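Section 4: Fitting the Draltodance Door Curtain

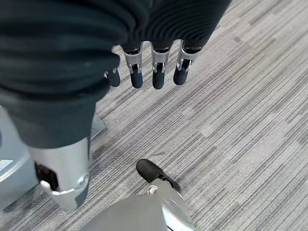
Fig. 4. Ribbed covering, dark, with looser folds toward the lower left.

Before you start

The Draltodance hangs in an ordinary interior doorway and keeps the heat in whichever room you are paying to heat. Allow 50 minutes. The box says less, but the box was written by sales.

You will need a pencil, a tape measure, a screwdriver and a stepladder you trust. A second person is useful for holding things and disagreeing about level.

Fitting the rail

1. Measure the width of the opening at the top. Measure it again at the bottom. If the two figures match, you live in a newer house than we do.

2. Mark the bracket positions 58 mm above the opening, one at each end. Openings wider than 800 mm take the center bracket as well, packed in the bag marked C.

3. Screw the brackets on loosely and rest the rail in them. Stand back and look at it from the hallway.

4. Tighten the screws by hand. A power driver will strip them, and spare screws (part 328) ship from Quinlan at the speed you would expect of Quinlan.

CAUTION: Check for cables before drilling over a light switch. Wires tend to run straight up from it.

Hanging the curtain

5. Unfold the curtain on a clean floor, label side down. Keep the cat out of the room.

6. Starting at the hinge side, slide the hooks onto the rail one at a time. Don't skip any to save time. You'll be back.

7. Pull the curtain closed and let it hang overnight. Creases from the packaging drop out by themselves. Do not iron it. Beverley Dunstan in our returns department has seen what happens and keeps the worst one on her wall.

NOTE: The hem should clear the floor by a finger's width. On thick carpet, move the rail up one set of holes.

If it drags on one side

Loosen the bracket on that side, raise it slightly and retighten. If it now drags on the other side, see step 3, and this time use the second person.

Washing instructions are in Section 5.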